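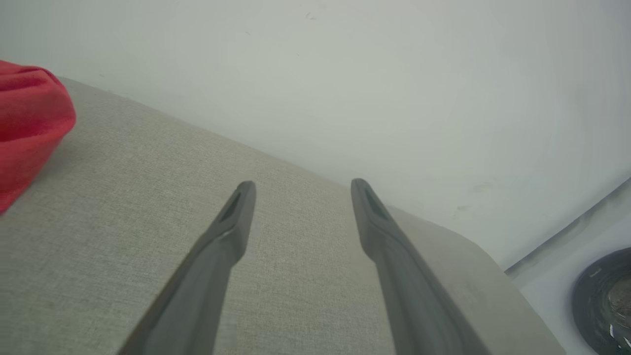 Progress report on the Bokby day room, for the Gallonmont fund
30 Jun 2021

The work on the day room began in March, after your first payment arrived, and this report explains what we have done with the money until now. The largest purchase was the seating from Ferkine. We had a long discussion about the colour before ordering, as several parents asked for something dark. In the end we took a light greyish beige with a fine weave, a little like linen, and it goes well with the white behind it. The seats are used by families who wait for the clothing exchange, and also by the older visitors who only want to sit for a while. The covers can be taken off and washed, which was one of the conditions in your letter.

The total cost of the seating was 1,997 euros with delivery. This is a little under the sum in the application, and we ask your permission to use the remaining part for hooks and shelves. The delivery came later than promised, but the firm answered our messages and we have no complaint about the goods. 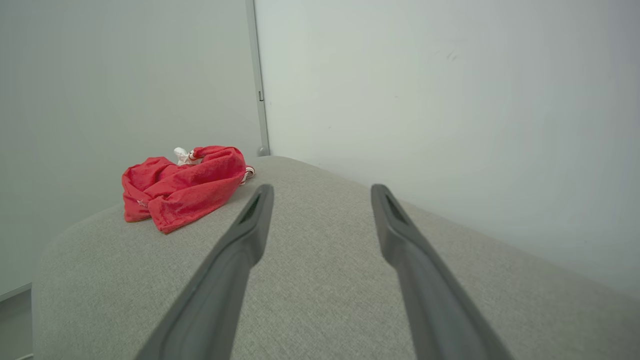

The clothing exchange itself is now open in the afternoons. Children's sports clothes are the most wanted, especially before the summer camps, and they are also what people leave behind most often. Our rule is that every item must be folded and put in the correct crate before closing. We must admit that the rule is not yet followed very well - a red bundle of cloth with a striped drawstring, lying on the seat, is a quite usual sight for us. We have asked the visitors to help with this and we have put the folding as a fixed point in the closing routine. Until the shelves are in place, the crates stand in the corridor, and it is easy to understand that a tired person puts the clothes on the nearest soft surface.

Since the opening, 132 families have registered for the exchange. In the application we expected 100 for the whole year, so we are very satisfied with this number. Most of them live in Bokby, but we also receive families from the Cárdenas estate, who come by bus. They have asked us if the room could be open one evening per week. We would like to try it in the autumn, if we can find the staff hours for it.

Two things are delayed. The painting of the walls was planned for the spring and is not done, as the painter's offer was much higher than our budget. We are now collecting 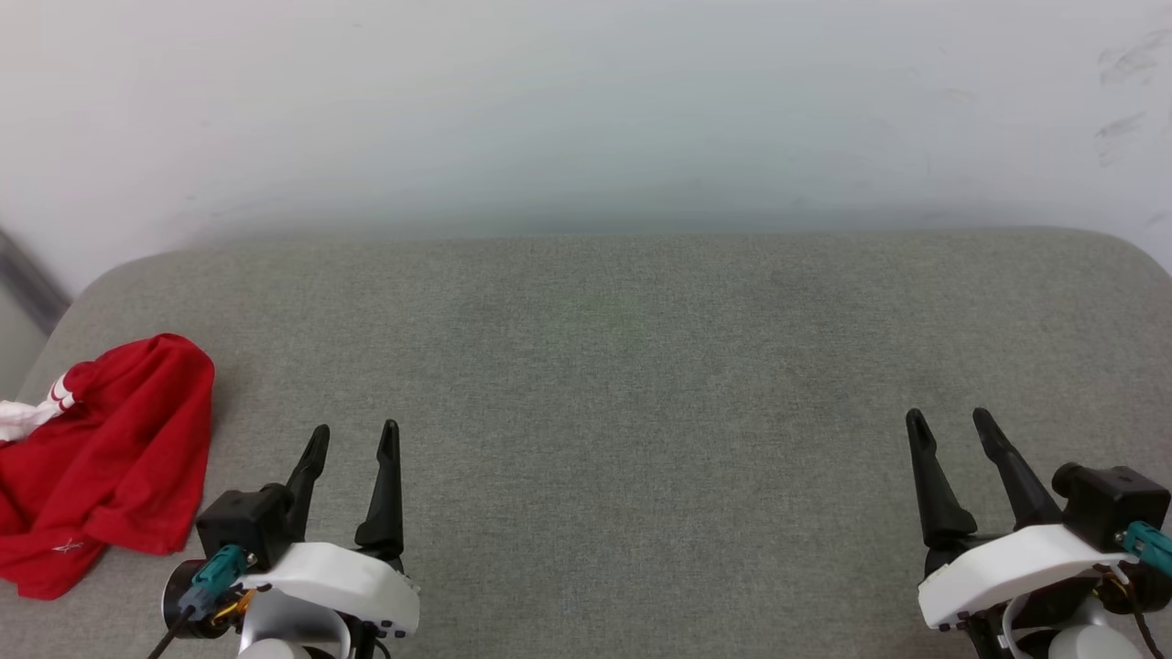 new offers, and we hope to choose one before the end of the summer. The second delay is the washing machine. The connection for water must be moved first, and the owner of the building has to approve this in writing. We sent the request and are waiting for the answer. In the meantime the clothes are washed at our other address, and this takes time from the staff.

For the next period we plan to fix the hooks and shelves, finish the painting and make a simple sign with the folding rule in the languages of our visitors. The receipts for the seating and the crates are sent separately by post. Please tell us if you need them in another form, and if the change in the use of the remaining sum can be accepted.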